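Skedport is a table of nightly bed counts from migrant shelters along one stretch of border. Version date: 2019-07-31.

## Contents

- `nights.csv` - 2680 rows, one per shelter per night
- `sites.csv` - 60 shelters, with town and stated capacity
- `notes.csv` - 191 free-text remarks from intake staff

Counts were phoned in by shelters and typed by hand at the Brarley office. A blank in `occupied` means no call was received. A zero means the shelter reported no guests. Do not merge the two.

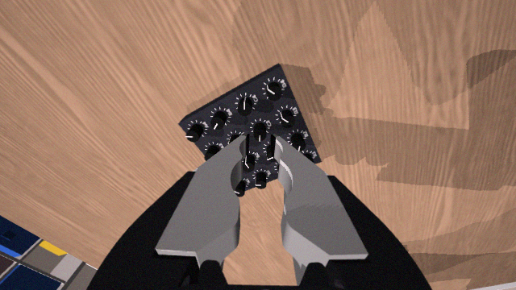
`occupied` can exceed `capacity`. Many sites put mats in hallways and chapels, and these are counted as beds in use but never added to capacity. Infants under one year are left out at the Seidel sites and included everywhere else.

## Known problems

- Families moved between shelters on the same night may appear twice.
- Site 3000 is a placeholder for calls with no shelter name - drop it before computing totals.
- Nationality was not recorded before October.

## Loading

Files are UTF-8, comma separated. Run `rarness check nights.csv` before import. Rarness stops at the first bad row and prints its line number.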